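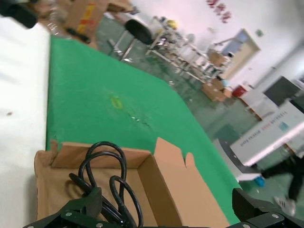
Coiled cable in an open cardboard box.

Utham to accept household cables at recycling centre from March

Households in Utham will be able to hand in unwanted cables and leads at the Wancombe Road recycling centre from March, under a change to the district's small electricals contract. Cables have been excluded from the kerbside collection since 2018, when the sorting plant reported repeated stoppages caused by leads wrapping around conveyor rollers.

The new arrangement covers mains leads, phone and laptop chargers, extension leads, network cable and aerial cable up to 20 metres in length. Plugs and connectors may be left on. Armoured cable, oil-filled cable and anything removed during a rewiring job by a contractor will be treated as trade waste and turned away at the gate.

Material will be weighed on site and taken to a plant run by Lindqvist, which holds the processing contract for 2 years. There it will be sorted by conductor type, chopped and passed over a separation table to split the copper from the plastic. The copper is sold as granules. The PVC fraction is harder to place and part of it will go to a firm making cable covers and traffic cone bases.

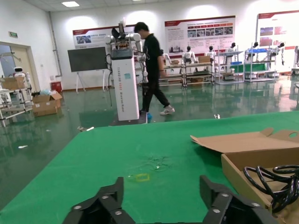

Do cables need to be tied up before they are brought in?
Loose coils are accepted, but each one should be secured with string or tape so that it does not tangle with others in the container. Wire ties should not be used.

A trial at the Wancombe Road site last year took in 2138 kg of cable. Mains leads made up the largest share by weight, followed by extension leads. A small quantity was rejected because batteries or power banks were still attached. These must be removed and placed in the separate battery bin by the weighbridge. 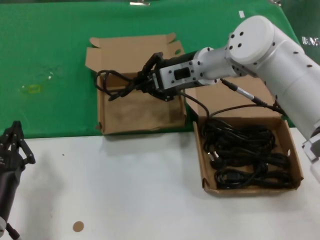
Photo: Vato / Utham District News

The centre will continue to take complete appliances with their leads attached. Residents are asked not to cut the lead off a working appliance, as this prevents it from being tested for resale.

No charge applies to household cable, and no booking is needed for cars. Vans and trailers must still book a slot in advance. The gate closes to new arrivals at 4.30 pm.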